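Home | Projects | Reports | Partners | Contact

Kosdale Bag Project - progress report to the Cudano fund, November

Dear Renata Kaczorowski,

I send you the report for the second part of our project. As you know, the grant pays for collecting used school bags and backpacks, checking and repairing them, and giving them to families in Kosdale before the new term.

Up to now we have received 953 bags. Of these, 201 needed a repair, mostly a zip or a torn strap. Bożena Czarnecka does the sewing on two evenings a week, and 59 bags are still waiting for her. The delay comes from the zips: the first order from Szewczyk was too short for the larger backpacks and we had to send it back. The new ones have arrived.

The checking goes better than in the spring. Every bag is emptied first, also the small front pockets, because we still find pens, bus tickets and cards in them. Cards with a name go in an envelope in the office, and Danylo Stasiv tries to reach the owner.

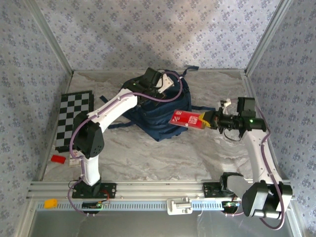 After that the straps are pulled out to their full length and we look at the stitching where they join the bag. Dark colours, navy blue especially, must be checked under the strong lamp, as worn places are difficult to see on them. A bag which keeps no shape when it stands alone is not refused, if the bottom is whole.

About money: from the 3000 euros for materials we have spent less than planned, but the transport from Triltska was dearer - the van had to go twice. I ask for your permission to move a part of the materials money to transport. Bartosz Sowa has prepared the table and will send it separately.

In the next period we want to finish the waiting repairs and agree the lists with the two schools. One school has not answered yet.

With kind regards,
Nahuel Mansilla
Project coordinator

Contact | © Kosdale Bag Project | Back to top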